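Korkside squeeze bulbs and nozzles — readme

Notes for the bulb folder. 3,701 photos total, 1,816 of them blue plastic. Rest is clear or white, sorted by Ok-hee Lim, see colors.txt.

What's in here
Bulbs, droppers, nozzle tops, small funnels. Household stuff mostly, bought in Zawadzka.

Folders
bulb_body — the wide part
neck — taper and tip
seam — mold lines, scuffs, dust specks
misc — unsorted, sorry

Labels
One line per photo: color, part, tip shape (blunt / pointed / open), seam yes/no. If you cant tell where the body ends and the neck starts, go by the step. No step, put "none". Dont guess at volume.

Known problems
Teal and blue got mixed up in March. Bartosz fixed up to 838 rows, the others still say "blue" for both.
Shadowed sides read darker than they are — check against the lit side before picking a color.
Duplicates in misc.

Changes
30/04/2025 tip shape column added, seam notes merged

Questions to Siiri Leinonen. 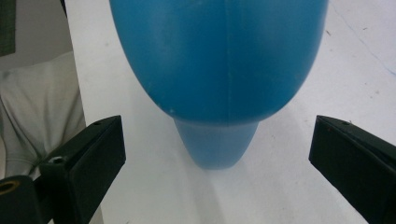

Blue bulb, neck down, blunt tip. Seam: yes.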